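The House Rules

What a robot lab in Mustincombe taught me about writing things down

January 31, 2023

I went to Mustincombe expecting to write about robots and came home with a notebook full of rules. I had pictured a day of whirring arms and people in safety glasses. What I got, for the first hour at least, was a binder.

It's a fat binder, blue once, and it lives on a shelf by the door at Zollex, a small outfit on the second floor above a carpet showroom. They teach robot arms to pick things up and put them somewhere else. The first page says nobody operates anything until they've read the rest, and they mean visitors too. So I sat on a stool and read (with a very good cinnamon roll, I should add, eaten in the hallway because page 2 says no food in the work area).

Some of it is what you'd expect. Know where the stop button is before you power up. Tie back your hair, take off your lanyard, keep your free hand off the table while the arm is live. If two people are at a station, one of them is in charge and says so out loud. I liked that last one so much I've been trying it at home when we move furniture, with mixed results.

Then it gets fussier, and to me a lot more interesting. There's a whole section on how to name a recording. There's a section on lighting, which boils down to "don't touch the blinds." And there's a long one on what they call staging, meaning how you set up a table before a run, and that's the part people there will argue about over lunch.

The staging rules came mostly from a project called Skula, which Zollex ran last year and which everybody speaks of with a kind of weary fondness. Skula produced 1305 recorded runs. When the team went back through them, 76 had to be tossed, and hardly any of those were the robot's fault! Things had been left on the table that weren't in the written setup. A task had been renamed halfway through a morning. One operator had been helpfully straightening the objects between runs, so the arm only ever learned to deal with a tidy world.

So now there's a setup sheet for every station, and you fill it in before the arm moves. List every object on the table, the ones you plan to use and the ones you don't. Write down the label text as it's printed, in whatever language it's printed in, and don't translate it. Note the background. If something changes, stop, start a new sheet, and don't fix the old one with a pen. (I asked about pencil. No pencil either.)

I've read a few of the big official safety standards for this piece, or at least I've read at them, and they're important and I'm glad they exist. They'll tell you a great deal about guarding and stopping. They won't help much when you're standing at a table wondering if the thing at the back counts as part of the job. Zollex decided that it does. Everything the camera can see goes on the sheet.

After the binder I finally got to sit at a station, the one they call Nagano. All the stations are named for places somebody on staff wants to visit.
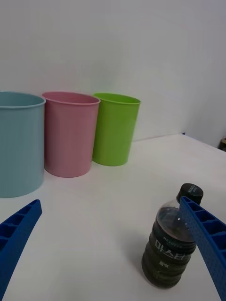

At Nagano, the gripper at the bottle's neck, with three metal buckets along the wall.

My sheet took me far too long. I put down the buckets by color, pale blue, pink and lime green, and felt pretty pleased with myself until I got to the bottle. "Dark drink" wasn't going to cut it. Black screw cap, dark label, and then I had to copy out 마스터 in my best wobbly Korean, which I don't speak or write. My first try looked like a row of lawn chairs.

The other rule I kept bumping into was the one about contact. You're supposed to log any touch between a finger and an object, even a light one you didn't intend. My instinct was to skip the little ones. The binder has clearly met people like me, and there's a line in bold saying a small touch is a touch.

I asked whether all this paperwork slows things down. Sure it does, they told me. New operators grumble for a week or so and then start adding rules of their own, and anyone can propose one by sticking a note inside the front cover. There were two notes in there when I visited. One wanted a standard way to describe shiny surfaces. The other asked, in capital letters, for a rule about who refills the printer.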